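The Last Bus to Eltilano

My grandmother always said you should never get on a bus without something to eat, something to drink and something to worry about, and that evening in April I had only the third. I had missed the early one by two minutes (I watched it go round the corner, with its lights on and hardly a soul aboard), and so there I was at Miltora, with a long wait and a letter in my coat that I had read so often it had gone soft along the folds.

There was a little shop across from the stop, and I went in mostly for the warmth of it, and stood a good while among the drinks as if I were choosing.
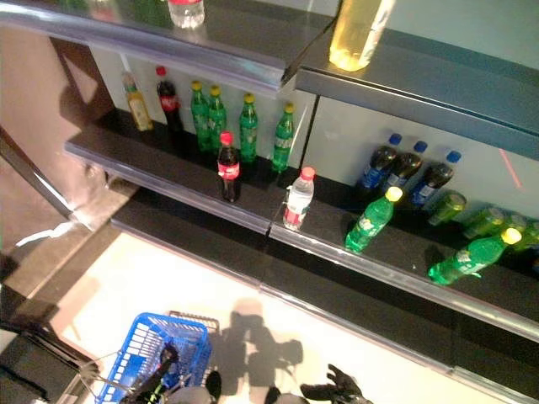 Fiction | By L. Zwane

The woman at the till asked me where I was off to, and when I told her, she put down her pen and said her mother had been born there, up the hill, at number 51, in the house with the fig tree. Well! I had slept under that fig tree every summer until I was 10, and I told her so, and after that neither of us was much interested in the till.

The bus came while we were still arguing over whether the gate had been green or blue. She pushed a bag of buns into my hands and wouldn't hear of money, and I ran for it, with the letter bumping against my side, and ate the first one before we had passed the church.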